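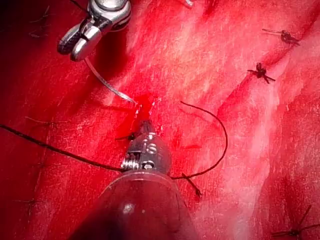
Suture needle at the tissue, with grasper and needle driver

Okay, opening. Say hello, thank Oldřich Jurčo for the invitation and for reading the draft when he had plenty of his own work to do. Then go straight in, no slides of my résumé.

So I want to talk tonight about notice. I mean the dull, practical kind — one government telling its neighbors, "We're going to fire something into the sea on these days, please stay out of this box." I spent years reading those warnings for a living and I still read them over breakfast, which my family thinks is very strange!

Start with the Irkby range. Say it slowly because people mix it up with Ludska (Irkby is the coastal one, Ludska is inland and only does tracking). In December the range put out a warning covering a strip of water 300 miles long. Fishing boats got it, airlines got it, and the neighbors across the strait got it 25 hours before the window opened. Was that enough? Ask for hands here. Wait for them, don't rush this bit.

My own answer is no. An airline can move a flight in a few hours. A defense ministry has to wake people up, call other people, and decide whether the thing on the radar is the thing in the notice. If the flight path is a little off, you've got very tired officers making a very big guess.
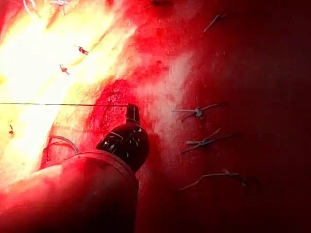

Now the range question, and go easy on the numbers. There's an old regional understanding that anything going farther than 500 miles gets announced ahead of time. Shorter than that, you can stay quiet. I think that line made sense when it was drawn and I don't think it does now, when a short-range test can come with a drill and ships moving at the same time.

Tell the Lecomte story if there's time. Short version: the Lecomte talks got hung up for two whole sessions on the word "launch." One side wanted it to include failed ones. I was in the back row with a cold and a bag of cough drops, and I remember thinking, well of course it should!

Then the Rullwood proposal. Handout is at the door. It would drop the line to 300 miles, ask for three full days of notice, and set up a phone desk that's staffed all night. I like the phone desk best. Cost comes up every time, so be ready for it, and admit I haven't seen a budget I believe.

Someone will ask if countries would just lie. Sure, some might. But a false notice leaves a record, and the neighbors can check it against their own radar the next morning.

If I'm running long, skip the part about drills at 1,000 miles and go to questions. Water is under the podium. Repeat each question into the microphone, because the back rows couldn't hear last time.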